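Diario de un cambio de móvil
Abril, 7:40 de la mañana

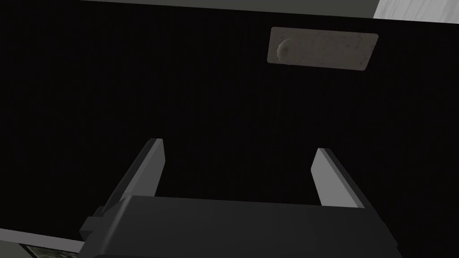

Primer día con el Witar

Anoche apagué por fin el teléfono viejo, un Hosico que me ha durado 3 años, y hoy he salido de casa solo con el Witar. Quiero apuntar las impresiones ahora, porque a las dos semanas uno se acostumbra a todo y ya no se acuerda de lo que le molestaba.

Lo compré en la tienda Agbayani del centro de Tristatport. Pedían 1465 por la versión con más memoria y me descontaron 100 por entregar el Hosico, que tenía la pantalla bien pero una esquina golpeada. Al final no lo entregué. Me lo quedo de reserva y he pagado el precio entero, cosa que en casa se ha comentado.

El traspaso de datos tardó más de lo que decía el folleto. Las fotos pasaron sin problema, y los contactos también. Las conversaciones no, o no todas: faltan las de un grupo del trabajo y no he encontrado la copia. La aplicación del banco me obligó a darme de alta otra vez y el código llegaba al número correcto pero con tanto retraso que caducaba. Lo conseguí al cuarto intento, pasadas las once de la noche.

Lo que noto en la mano

Pesa más. En el bolsillo de la chaqueta se nota y en el del pantalón molesta al sentarse. Los bordes son rectos y al escribir mucho rato se clavan un poco en la palma. El Hosico era más redondo y lo manejaba con una mano; con este llego a la mitad de la pantalla y para lo de arriba tengo que usar las dos.

El botón de encendido está más abajo de donde lo busco. Llevo toda la mañana bajando el volumen cuando quiero bloquear la pantalla.

La pantalla es mejor, en eso no hay discusión. En la parada del autobús, con el sol de frente, he podido leer un correo entero sin ponerme a la sombra. Por la noche baja el brillo mucho más que el otro y no deslumbra en la cama.

El desbloqueo con la cara

Era lo que más curiosidad me daba. Con buena luz va rápido. En el portal, que es oscuro, ha fallado dos veces y me ha pedido el código. Con las gafas de leer funciona; con la bufanda subida, no. También he activado la huella, que reconoce bien el pulgar derecho y regular el izquierdo. Mañana volveré a registrar el izquierdo.

La cámara

He hecho pocas fotos. Una del desayuno, varias del puerto desde el autobús y un recibo que tenía que mandar. El recibo se lee perfectamente, hasta la letra pequeña. Las del puerto han salido con el cielo más azul de lo que era. Hay un ajuste para quitar eso, en el tercer menú de la cámara, y lo he dejado en «natural». El zoom lo probaré el fin de semana con calma.

Mediodía

La batería estaba al completo a las 7 y a la hora de comer quedaba más de la mitad, con el navegador abierto bastante rato y una llamada larga. Con el Hosico a esa hora ya estaba buscando enchufe. Según la caja aguanta dos días. No me lo creo, pero con que llegue a la noche me vale.

El cargador viene aparte, eso me lo advirtieron en la tienda. Uso el viejo, que carga despacio. He mirado el oficial y de momento no lo compro. Sí he pedido una funda, porque el cristal de atrás resbala y esta mañana casi se me va al suelo al sacar las llaves.

Otra cosa que he visto: al abrir la galería por primera vez se queda pensando unos segundos. Supongo que está ordenando las fotos que pasé ayer, que son más de 2000. Si sigue igual dentro de unos días llamaré a Agbayani.

Noche

He quitado nueve aplicaciones que venían instaladas. Otras dos no se dejan quitar, solo desactivar. También he silenciado los avisos del asistente, que me proponía cosas cada vez que cogía el teléfono.

Sigo sin la conversación del grupo. He encendido el Hosico para mirar y ahí está todo, así que mañana intentaré hacer la copia de nuevo, esta vez con los dos enchufados y por cable. Si no sale, les pediré que me reenvíen los documentos y ya está.

Las llamadas se oyen bien, más altas que antes. El altavoz, en cambio, suena un poco metálico con la radio.

Son las 23:15 y queda un 31 % de batería. Lo dejo cargando en la cocina.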